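Trandeck Community Help
Boards > Two-arm setups > Recording and training

How many demos before I change the layout? (tray and small containers task)

Simone Dantas
posted in April, edited once

Hi all, long post, sorry in advance. I'm gathering demonstrations for a two-arm tray task and I can't decide when to stop recording one arrangement and move on to the next. The task itself is dull. There's a red tray in the middle of the table, some little bottles and jars go on it or come off it, and both arms are supposed to share the job. I drive the arms by hand from the leader pair and everything gets logged, camera streams and joint positions together.

My target is 4000 episodes. Right now I have 1509, and nearly all of them start from the same kind of layout, with the tray between the two arms and the containers already standing on it.

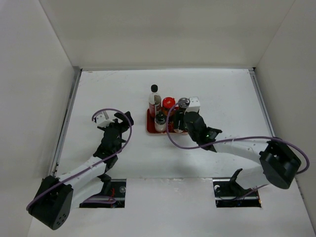
My worry is that I've fed it too much of one thing. I trained a quick policy on the first 461 episodes just to see, and it was pretty good at going over to the tray and pretty hopeless the moment I slid a jar a few inches to the side. It went to where the jar used to be and closed on air. Then it did it again. I trained on the full set last night and it's better, but I'd call it the same mistake with nicer manners.

So, two things I'd love help with. Do I keep going on this layout until I hit some number, or mix things up now? And do I throw out the episodes where I fumbled? I have plenty where I bumped a cap, backed off, and came in again from a different angle. My labmate says bin them. I kind of like them.

Also, if it matters, I'm using the stock Veltik recorder and I haven't touched the sampling rate.

Dede Ofori

Mix it up now! I made this exact mistake on a sorting job and I had 3543 episodes before I admitted it. All lovely clean recordings, all the same start. What finally worked was going back and doing short blocks, maybe half an hour each, and changing the start for every single episode inside a block. Tray turned a bit, tray shoved toward one side, some things on it and some things next to it, two jars close enough that the fingers have to squeeze past one to get the other. The close-together ones are a pain to drive (I swore a lot) but they're the ones I'd keep if my disk caught fire.
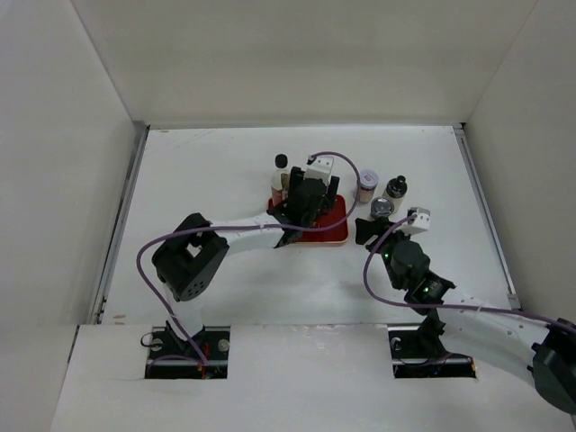

Don't only move the objects, either. Change where the arms begin. If every episode starts from the same parked pose, the policy learns that first second by heart and then has no idea what to do if it's nudged off the path. I start some episodes with one arm already out over the table and the other hanging back, and then swap them for the next few.

On the fumbles, keep them, with one condition. If you bumped something and recovered, that's gold, it's showing the thing how to get out of trouble. If you bumped something and then sat there for ten seconds thinking about your life, trim the sitting part. Mine learned to pause. It would get right up to a bottle and just... wait. I spent two days looking for a network problem before I watched my own recordings back and saw that the one pausing was me.

Oh, and check your cable slack before you get creative with the start poses. A loop that's fine for reaching the middle can get tight or swing in front of a wrist camera when you go wide. Tie it down along the forearm and leave enough for the wrist to turn all the way.

Alcides Mendonça

I would finish the 4000 first and then look. Changing things halfway makes the numbers hard to compare. Raise the sampling rate too, that fixed everything for me.

Dede Ofori
replying to Alcides

Fixed what, though? If the jar isn't where it expects, more samples per second just gets it to the wrong place more smoothly. I do agree about comparing — so Simone, freeze what you have as set one, call it whatever, and start a second folder for the mixed starts. Train on one, train on both, run the same test layouts on each. And keep a few test layouts that you never, ever record on. Write them down or take a top-down photo, or you'll drift into recording them by accident.

Simone Dantas

Okay, this is really helpful, thank you both. I've frozen the 1509 and started a new folder this afternoon. Varied starts, tray moved around, fumbles stay in, staring into space comes out. I watched ten of my old recordings at lunch and yep, I pause before every single bottle with a cap. Every one! I had no idea.

Leaving the sampling rate alone for now. Will post again when I've got the first comparison, though it'll be slow going, I can only get the table in the mornings.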